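The Late Bus to Fovasstead

Zulema Riquelme had been meaning to give the letters back for two years, and on the Monday she finally did it the bus was late, which gave her far too long to think about it.

They were not even her letters. They had come to the house in Cluvby addressed to a Mr W. Bravo, who had moved out before she moved in, and at first she had kept them on the windowsill, and then in a drawer, and then, when the drawer wouldn't shut, in whatever came to hand. She had never opened one. She had held a few up to the light, I'm afraid, but she was only human and it had been a long winter.

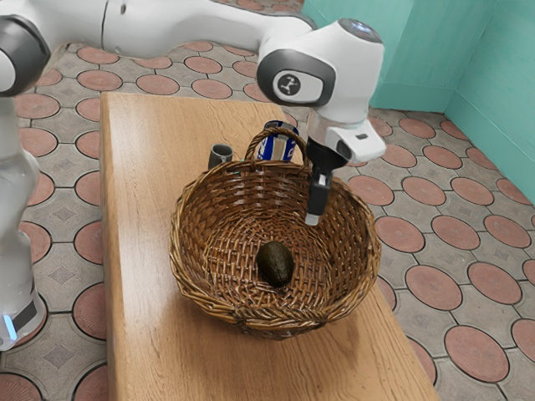

A round wicker basket on a light wooden table.

The 119 came at last, with its heater roaring, and she sat at the front with the bag on her knees and told the driver all about it, as she told most people most things.

"Wenceslao Bravo?" said the driver, whose badge said Dwayne Park. "Tall chap? Gets on at Domínguez the baker's?"

"I've no idea," said Zulema. "I only know his handwriting. No — I don't even know that. I know his sister's."

He let her off at the corner and pointed out a green door, number 20, with a bicycle leaning beside it. She stood there a good while, rehearsing. She had planned to be brisk. But the man who opened the door looked at the top envelope and put his hand flat against the wall, and all her briskness went clean out of her head.

"You'd better come in," he said. "I've just put the kettle on."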